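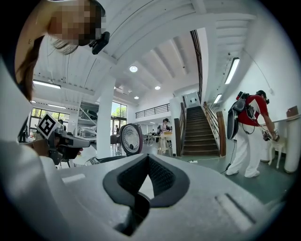
White face, thin black ticks.

OK quick one tonight, I have laundry going and the floor of the hallway is still covered in boxes. Dinner. I want to talk about dinner.

I've been cooking for myself since July. Properly cooking I mean, stove on, onions, the lot. Before that it was the cafeteria at Surnico at noon and then bread and cheese over the sink at night, for years. Years! Then the cafeteria closed and I was home all day looking at a kitchen I mostly used for mail.

First week was bad. Burned lentils. Scrubbed the pot for two evenings, gave up, it lives on the balcony now with a plant in it. Then I got ambitous and made a lasagna from a book Gerd Hagedorn left here when he moved to Gelberg, a huge brown thing, 661 pages, no photos, every recipe for six people. I'm one person. I ate lasagna till I couldn't look at it. Gerd wrote notes in the margins, which are better than the recipes. "Too wet." "Never again." "Good with beer." Next to a fish soup there's just a big X.

So I stopped with the book and started with rice. Cheap, keeps forever, hard to be insulted by it. Gerd's note on the rice page says "lid ON" underlined three times so I guess he learned that one the hard way too.

What I was doing wrong, in case it helps anybody:

Not rinsing. I thought rinsing was fussy. Rinse it.

Lifting the lid. Every couple minutes, like checking on a baby. Leave it.

Too much water, then panicking and draining it, then wondering why it tasted like the inside of an envelope.

Big bags. I bought the big bag at Ehlers on sale and it split on the stairs. Still finding rice in my shoes. Get the small bag.

I do 400 grams dry on a Sunday now and that gets me to midweek if I'm not greedy. Into the fridge fast, flat containers, lids on once it's cooled. Fried rice Monday (egg, peas, whatever sad carrot), soup the day after, and the rest with beans and a lot of hot sauce. Not glamorous. I look forward to it though, which I never did with bread and cheese. 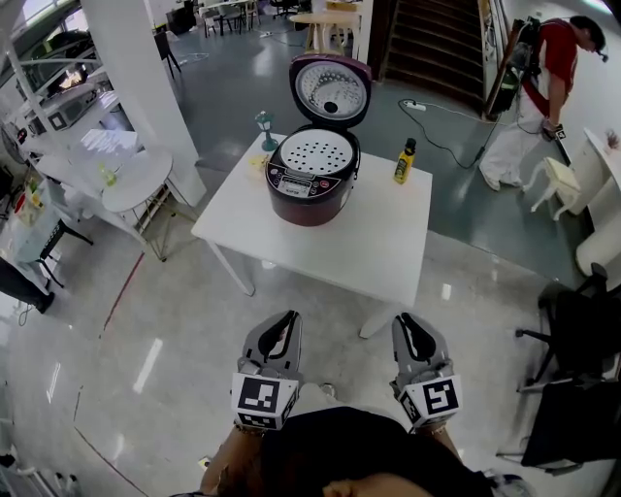 Page last changed: 30 August 2020

Someone emailed asking pot or rice cooker. Pot, for me, for now. A cooker would be nicer, I know, press the button and go sit down. I like the dark red ones where the lid goes all the way up. No counter space. I have one counter and the dish rack has it. Ask me again after I move the microwave, which I've been about to do since spring.

Other thing I wanted to write down before I forget. The shopping. It takes more thought than the cooking and I had no idea. I used to walk into Ehlers hungry and walk out with crackers and a magazine. Now I have a list on the back of an envelope and I go Saturdays at 7 when it's just me and the guy mopping. I spend less. Not going to do the math here, it would embarrass the old me. But less.

Things always on the envelope: eggs, onions, garlic, canned tomatoes, the sharp mustard, limes if they're not rock hard. Things I cross off every time and then buy anyway: the pistachio cookies.

Mattes Haberkorn came by last week, first person to eat anything I made. We sat by the open window with our plates on our knees, the table being full of boxes. I did the beans and rice and a cucumber salad with way too much dill. He had seconds and then asked if there was any bread. I am choosing to take that fine. He says his mother toasts the rice dry in the pan with a bit of butter before the water goes in, until it smells like popcorn. Tried it two nights later. He's right, it's better. Also easier to burn, I got distracted by the phone, so stand there while you do it.

He also told me I chop onions like I'm mad at them. Watched him do it his way, half, flat side down, cuts toward the root, all very calm. Mine still come out in chunks. I like the chunks.

Failures this month so nobody thinks I'm bragging. Pancakes, gray somehow. A curry with cinnamon in it where cumin should of been, same size jar, I've put tape on them now. Pickled radishes that made the whole fridge smell so bad that I took them down to the trash at midnight in my slippers. Met the neighbor on the stairs. We both said good evening.

Things that worked: roast cabbage, very hot oven, salt, nothing else. Tomato sauce from the can with half an onion just sitting in it. Egg on anything. And a potato soup from page whatever of the big brown book, where Gerd's note just says "yes." Cut the recipe down by 6 to get it to one person, did the division on the wall calendar, still ended up with too much. Froze it.

Next I want to try bread, but the flour at Ehlers has been weird, only the tiny bags or the giant ones, and see above about giant bags. Also dumplings. Mattes claims he knows how. If anybody has a dumpling dough that doesn't need a machine or a grandmother, send it over, the email's in the sidebar.

Washer just beeped. Going to hang everything up and then there's leftover cabbage.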